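Local News | Housing & Campus

Komamgate to reopen two student halls in July, rooms to be single only

June 13, 2020

Students will be allowed back into two residence halls at Komamgate from July, the housing office said Saturday. Single rooms only. No guests past the front desk.

The halls, Meritz and Swanepoel, have stood shut since spring break. Between them they will take 200 residents over the summer, well short of a normal term. Priority goes to students who can't get home, then to nursing and lab students with in-person work. Everyone else goes on a waiting list.

Move-in will be by time slot, 60 minutes each, one helper per student. Miss the slot and you rebook - the office says it won't hold the elevator for latecomers. Masks in hallways, stairwells and laundry rooms.

Shared kitchens stay closed. That was the part drawing the most complaints on the student forum by Saturday afternoon, with several posters asking how they are suposed to eat on a summer budget. The dining hall will do boxed meals for pickup, two a day, weekends included. Snacks and dry food can be kept in rooms. Hot plates still banned, same as always.

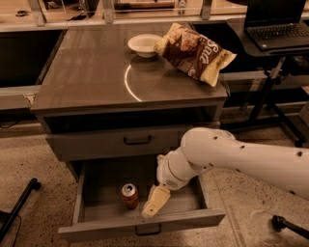
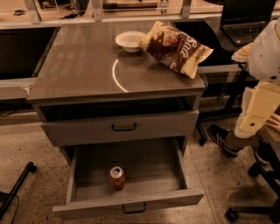
Gray cabinet, glossy top, room for a bowl and a snack.

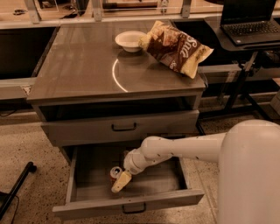
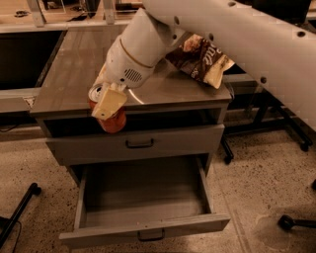 Can students get a refund if they cancel before moving in?
Full refund of the room deposit if the office hears by the end of June. After that, the deposit is kept but no rent is charged.

Rent is set at the usual summer rate. Some students had asked for a cut given the closed kitchens and lounges. Housing office said it looked at that and decided against it, but late fees are waived for the whole summer.

Cleaning in both halls goes to Wokodon, an outside contractor, which will bring in 32 workers on split shifts. Bathrooms get done twice a day, door handles and elevator buttons more often than that. Residents clean their own rooms and take there own trash down.

Belongings left behind in March are a seperate matter. Boxes from Swanepoel were moved to the basement and tagged by room number. Meritz rooms were left as they were, and former residents there need to make an appointment to collect. Anything still unclaimed when the halls reopen goes into storage, at no charge through the end of summer.

Parking behind Meritz will be free on move-in days. The Swanepoel lot is closed for repaving, so drivers there should use the street side and watch the signs - towing is back in force.

Applications open Monday on the housing page. No word yet on the fall term.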